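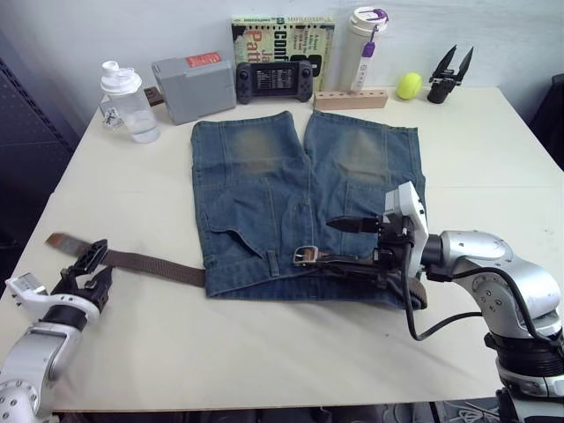
Markets > Consumer Trends > Glossary

Factory Outlet Shopping

By Jianguo Gu
Updated April

Factory outlet shopping is the business of selling brand-name goods straight from the maker, usually in a store away from the main shopping streets and usually for less than the regular price. I've been writing about retail for 18 years and I still get asked what the word "outlet" means, so I'm going to take my time with it! In the oldest sense, the outlet was a door at the side of the mill where workers could buy seconds, meaning goods with a crooked seam or a bad dye job. Clothing was always the heart of it. Think of a pair of blue denim shorts with faded whisker marks across the thighs and a brown leather belt to go with them — two ordinary items, and the kind of pairing an outlet loves, because a shopper who came for one can be talked into the other. Retail people call that an attached sale.

Origins

My favorite early case is Cukham, a mill town where the weaving company opened its storeroom to the public on Monday mornings. There was no sign and no fitting room (you held things up against yourself and hoped). The prices were chalked on a board, and they dropped again at noon. Sullport, down on the coast, did something similar with shoes, except that the left and right shoes were kept in separate bins, supposedly to stop theft. I've talked to people who grew up there and remember digging for a match as the best part of the trip.

How the goods get there

Readers tend to assume everything in an outlet is leftover stock from the regular stores. Some of it is. There are really four streams: overstock, returns, seconds, and goods made specially for the outlet. The last one is where the arguments start. A "made for outlet" shirt may have thinner cloth or fewer buttons, and it may never have been sold anywhere at the higher price printed on its tag. I don't think that makes it a bad shirt, but I do think the tag should say so. Plenty of stores use a small mark on the label, and I always ask the clerk what it means before I buy.

The outlet center

Once several makers figured out that shoppers would drive a long way for one store, they started building next to each other. The Štěpánek center outside Sullport is the one I know best. It opened with 20 stores around a parking lot, plus a pretzel stand that I'm sure did better business than half of them. Rents were low, the buildings were plain, and the long drive did a lot of the selling: people who have spent the morning on the highway don't like to go home with nothing in the trunk. Buses helped too. Some tour companies put the center between two sightseeing stops, and the parking lot filled up just before lunch.

Online outlets

The web version works a little differently. Sedorum, a clearance site I've followed since its first season, started with 2540 items and no search box, so you simply scrolled. That sounds awful, and I loved it. Later it added filters, size alerts and a countdown clock on every sale (the clock I could do without). Returns are the big headache for sites like this. A shopper in a store can try on three sizes and leave two on the rack, while a shopper at home orders all three and mails two back, and somebody has to steam, fold and rebag them. Many online outlets now charge for return shipping or mark the deepest discounts as final sale.

Related terms

An off-price store buys from many brands and sells them under one roof — it isn't owned by the maker, although shoppers use the two words as if they meant the same thing. A sample sale is a short event, often a day or two, where a brand clears out its display pieces. A warehouse club charges a yearly fee and belongs in its own article, which I'm still working on.

Contact the editor | Copyright Jianguo Gu | Back to top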